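Justton Instruments
Home | Products | Manuals | Service | Contact

Kevidberg 658 Thermal Camera -- User Manual
Section 3: First Cool-Down and Two-Point Correction

Read this section before you apply power for the first time. The steps assume that the camera is already mounted on its base and that the lens is fitted (Section 2). Allow one full morning for the whole procedure, including the soak time.

3.1 Before you start

The detector in the 658 works only when it is cold. A small closed-cycle cooler inside the housing brings it down to temperature, and the heat it removes leaves through the fins on the rear panel. Keep the fins clear on all sides. Do not set the camera on foam, carpet or folded cloth.

You will need:

- The power supply that came with the camera
- The network cable, or your own shielded cable of the same grade
- The Arriaga reference plate, or another flat black source with a steady temperature
- A computer with the Nemham control software installed

CAUTION: Use only the power supply provided. The cooler draws a heavy current when it starts, and a smaller supply may shut down partway through the cool-down. Repeated stops of this kind shorten the life of the cooler.
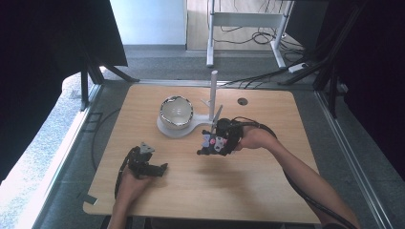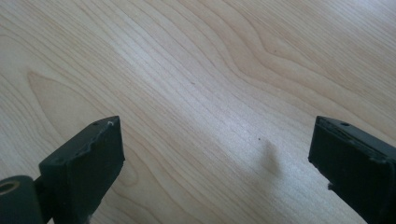

3.2 Cool-down

1. Leave the lens cap on.

2. Connect the network cable to the port marked LAN, then connect the power cable. Turn the locking ring until it clicks.

3. Press and hold the power button until the status light turns amber. You will hear the cooler start. The sound is loudest during the first minute and drops as the detector gets colder.

4. Open the Nemham software and choose Connect. If no camera is listed, enter the address printed on the rear label and set the port to 3003.

5. Watch the detector temperature on the Status page. It should fall steadily. A short pause on the way down is normal.

6. Wait for the status light to turn green. This normally takes less than 16 minutes at room temperature.

Note: In a warm room the cool-down takes longer. If the light is still amber after twice the normal time, shut the camera down and go to Section 7.

Note: The live image is blank or heavily streaked until the detector is cold. Do not change the gain or exposure settings to try to clear it.

3.3 Soak

Leave the camera running with the cap on for one hour after the light turns green. The detector is cold by this point, but the lens and housing are still settling, and a correction made too early will drift. You can skip the soak if you only need a picture and do not plan to take temperature readings.

3.4 Two-point correction

Every pixel in the detector responds a little differently to the same amount of heat. The two-point correction measures each pixel against a cool source and a warm one and stores the result in the camera.

1. Set the reference plate to its low point and wait for the READY light on the plate.

2. Remove the lens cap. Move the plate up to the lens until it fills the whole view. Leave a small gap -- the plate must not touch the glass.

3. In the software, open Correction and choose Capture Low. Hold everything still until the progress bar closes.

4. Move the plate away, set it to its high point and wait for READY again.

5. Bring the plate back to the same position and choose Capture High.

6. Choose Compute. The software shows a map of pixels that fall outside the normal range. A few scattered pixels are expected and are replaced automatically.

7. Choose Save to Camera, type a name for the table and confirm.

CAUTION: The plate is hot at its high point. Hold it by the handle only, and let it cool before you put it back in its case.

If the map shows a solid patch or a full row, the plate probably did not fill the view. Repeat from step 1. If the same patch comes back, check the lens for dust or fingerprints and clean it as described in Section 6.

Error 1469 means that the low and high captures were too close together in temperature. Check that the plate reached READY before the second capture.

3.5 When to repeat the correction

Make a new table whenever you change the lens or the integration time. A table made with one lens will load with another, but the corners of the image will look bright or dark and the readings there will be wrong. Older tables stay in the camera until you delete them.

3.6 Shutting down

1. Put the lens cap on.

2. Choose Shut Down in the software and wait for the status light to go out.

3. Unplug the power cable. Leave the camera where it is until the housing has returned to room temperature, then pack it.

Section text: Teodoro Becerra, Technical Publications. Revised January.

Previous: Mounting and Lenses | Next: Recording and Export

Contact service | © Justton Instruments | Back to top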